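Sketaden Community Help > Home & Storage > Boxes, tins and cases

Is a hard case with latches worth it over a plain tin?

Posted by brasshinge_fan, 2 Apr 2023

I keep small stuff (stickers, erasers, beads, a few yellow and blue odds and ends the kids won't part with) in old cookie tins. My sister says I should buy a proper hard-shell case with a handle and latches. The one she sent me is from Gerlach and the listing says the latches are good for 1000 openings. Who tested that? I open mine maybe twice a day, so by my math I'd be past the promise in a year and a half, and that assumes the number means anything. The tins cost me nothing. Am I missing something?

Till Dreßler
Skernasstead
405 posts

You're right to doubt the number. I have never seen a listing say what happens at opening 1001, or whether they mean the latch, the hinge or both. I've had two hard cases. The first one lost a latch in July, four months after I bought it, and the shop told me I had been "over-closing" it. The second is fine so far.

What I would look at is the hardware. Open the lid and check how the metal is fixed to whatever it's fixed to. A rivet or a screw through a plate is okay by me. Glue isn't, whatever the seller calls it. Wiggle the handle where it meets the body – if it clicks, it will get worse.

A tin has less to go wrong. It also has no handle, and the lid comes off when you drop it. If the box never leaves the shelf, keep the tin. If it goes in the car, I'd pay for latches, but not Gerlach prices. And don't let anyone sell you the foam insert. You'll cut it wrong and then throw it out.

mapledrawer
12 posts

get the Trideo one, it's way better, I have had it forever

Till Dreßler
Skernasstead
405 posts

Which Trideo one? They had three cases last I looked and one of them didn't even have a handle.

ouncesandgrams
385 posts

I went the other way and use both. Tin for the things I want every day, case for what I'd be sorry to lose. Not sure it's any smarter, it's just what I ended up with. I don't believe the weight ratings either. Mine said 100 pounds and the bottom bowed under a stack of magazines.

One thing I'd add to what Till said: shiny doesn't tell you much. Chrome looks the same on good metal and on junk, so go by how it's attached. Pictures below in case they help.
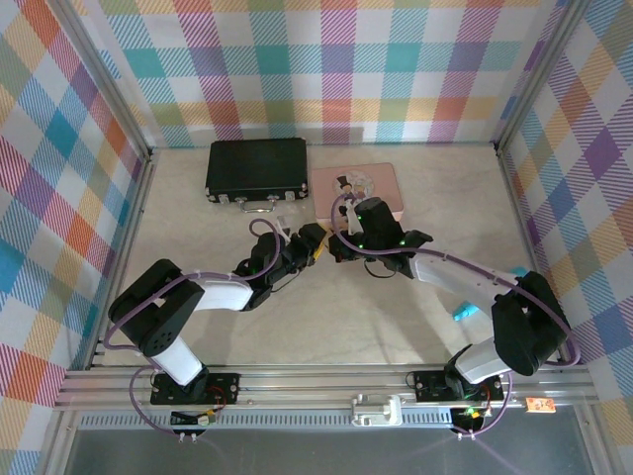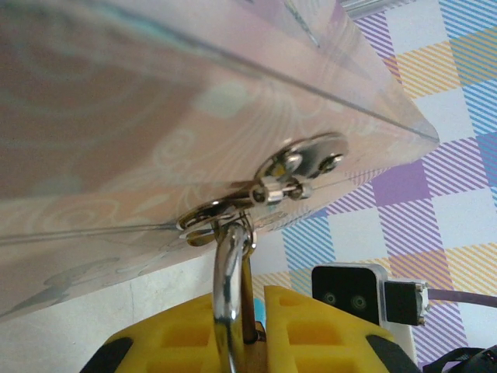
First picture: black case on the left, pink tin to the right of it. Second: shiny metal hardware, up close.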